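Clarkik
@clarkik
17/08/2020

1/ Notes from the dish-washing set we've been recording for Landeg. Several people asked how we gather the examples, so I'm putting it in one place.

2/ We record people using hand-held grippers. One in each hand, same jaws the arm will have later. You do the chore, the grippers log where they are and how far the jaws are open. No arm needed for this part.

3/ The markers on the cubes give us position. They have to stay in view of the head camera. If both hands turn away at the same time we lose track, and that take usually gets thrown out.

4/ We have 309 takes as of this morning. 65 were rejected. Most of those were marker loss. The rest were people starting before the log was running, plus one evening when the clocks on the left and right side had drifted apart.

5/ Clock drift is the one I'd warn you about. The video looks fine. The jaw data looks fine. Put them together and the hand closes before it reaches the sponge. Check sync at the start of every session. We now tap the two grippers together on camera and line up from that.

6/ In June we did cups only. Cups were too easy and everyone held them the same way. The model we trained on them at Kutden could pick up a cup and do nothing else useful.

7/ So now it's plates, pans, lids, bowls. Big flat things are the hardest. They slide, they tip, and you need one hand to hold while the other scrubs. That two-handed part is what Landeg wants most.

8/ We rotate people every 13 takes. After that the wrists get tired and the motions get short and lazy. You can see it in the plots. Some lazy takes are okay to keep. A whole session of them isn't.

9/ We don't tell people how to scrub. We tell them the start and the end: item in the sink, item on the rack. Left-handed people do it left-handed. If somebody drops the thing and picks it up again, keep recording. Those takes get their own tag.

10/ Round metal plate, pad or brush in the left gripper, right gripper holding the edge.
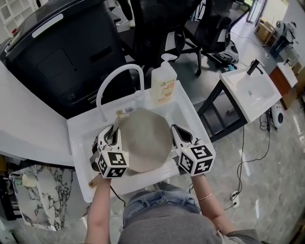
Brunby
@brunby
Do you label the scrubbing as its own step or leave the whole take as one piece? We split ours by hand and it took longer than the recording did.

Clarkik
@clarkik
11/ Replying to Brunby: one piece for now. We tried splitting and 2 people never agreed on where the rinse starts. What we do add is one line of plain text per take, like "wash the plate and put it on the rack." If the training needs steps later we'll cut them then, from the jaw open and close times.

12/ Next up is taking the same items to a different sink. Different height, different faucet. I expect the first day to be mostly rejects while people work out where to stand.

13/ The tag list and the sync check script go up on the project page Thursday. Send corrections there, I lose track of them in replies.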